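Laundry Is Still the Hard Case

November 19, 2018

Every few months a vendor announces that household robots are close. The claim usually rests on a short clip of an arm folding a towel: one color, flat, square, placed by a person at a known spot on a bare table. A towel of that kind has four corners and two useful fold lines. Most of what comes out of a family dryer has neither. 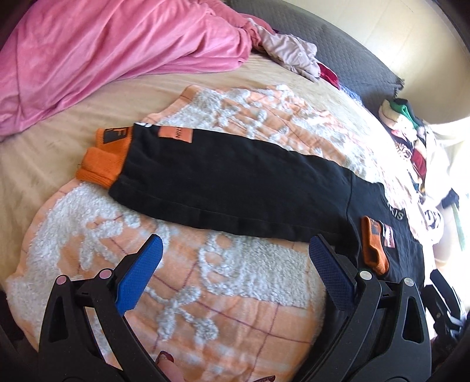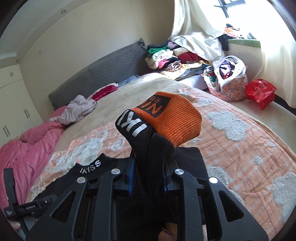

Black knit garment with orange ribbed cuffs, two-finger grippers, on a bed.

A sleeve is a tube attached to another tube. Its outline changes each time it is lifted, and the features a vision system would like to use, such as seams, cuffs and printed letters, disappear into folds or show up half turned. Letters on a flat shirt are a reliable landmark. Letters wrapped over a crease are a different pattern every time. Black fabric makes matters worse, as the depth sensor returns little and the shading that marks a fold is faint.

Then there is the surface. Lab tables are hard and plain. A bed is soft, moves under load, and is often covered with something that has its own texture and folds. A planner that cannot separate the garment from the blanket will sooner or later pick up both.

I tested the Skesar folding unit in March. On flat towels it did what the brochure said. On mixed laundry I gave it 763 items over 11 days, and it finished fewer than half without a person stepping in. Shirts with long sleeves were the worst group. The typical failure was a first grasp that caught two layers when it wanted one, and the software had no way to tell until the fold was already wrong. Klinhom, which sells a similar machine to hotels, avoids the problem by accepting only sheets and towels. That is a sound business decision and a fair statement of where the field is.

The shop floor is in better shape. Atholm runs 3 cells that load cut panels into a sewing line, and they work – the panels arrive in one orientation, from one stack, in one material. Change the material and the cells need new settings.

My view is that grippers are no longer the main limit. Two padded fingers are enough for most garments when a person is deciding where to put them. The missing part is that decision, made again after every move. I would ask any vendor for results on 1,000 unsorted items from real homes, with every failure listed. Until one of them publishes that, I will keep folding my own shirts.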